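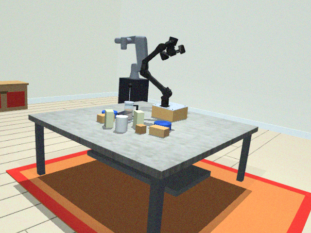

Getting neighbours to take part in an oral history project on our estate

Posted in Community Arts and Local History, March 2018

Jamila Roy

I am helping to run a small documentary project on the Meramis estate in Dovcombe. The idea is that residents record each other talking about the place, and we put the recordings together with old photographs and show them in the laundry block over the summer. We have a little money from the parish, enough for two sound recorders and some printing.

We started in February by putting a letter through every door on Gamage Road. From that we got 9 replies, and only two people have sat down and recorded anything. Both are on the residents' association and had talked to us before. The people we would most like to hear from are the families who moved in when the flats were new, and the ones who came in the last few years and don't know the older lot at all.

Has anyone done something like this and got past the first few keen people? I would also like to know how you handled permission. Our form is two pages long and I think it puts people off.

Beathag Leckie

We did a similar thing in a block of 21 flats. Letters did very little for us. What got people talking was sewing. One of the residents took up hems for half the building, so we asked if we could sit in with her on a weekday afternoon, and people brought things to mend and stayed. We left the recorder in the bag for the first month. After that we asked one person at a time whether they would mind, and most said yes.

Don't ask for "your memories of the estate". People say they haven't got any. Ask where they bought their bread, or who had a key to their flat. One woman told us she had nothing to say and then spent an hour on the bin store.

On permission, we cut the form down to half a page. It said what we were recording, where it would be played, and that they could change their mind up to the day of the opening. We read it out loud before each recording as well. Three people did drop out and we took their recordings out of the show. Leave time for that, as it meant re-editing two of the pieces in the last week.

Give everyone a copy of their own recording. We were slow about this and it caused some bad feeling.

Sewwandi Weerasinghe

Food. Put on food and they will come.

Tharushi Karunaratne

I agree with most of what Beathag says, but I'd be careful about the half-page form if you want to put anything online later. Ours only mentioned an exhibition. When the library asked to keep the recordings we had to go back to 17 households, and some had moved. Put separate tick boxes for the show, the website and the archive.

For the newer families, try the school gate, and see if an older child wants to do the interviewing. We had a girl of twelve who was better at it than any of us. You need a parent's signature for that too.

Pidow lend out clip-on microphones if your recorders pick up too much room noise. Ask for the ones with the long lead.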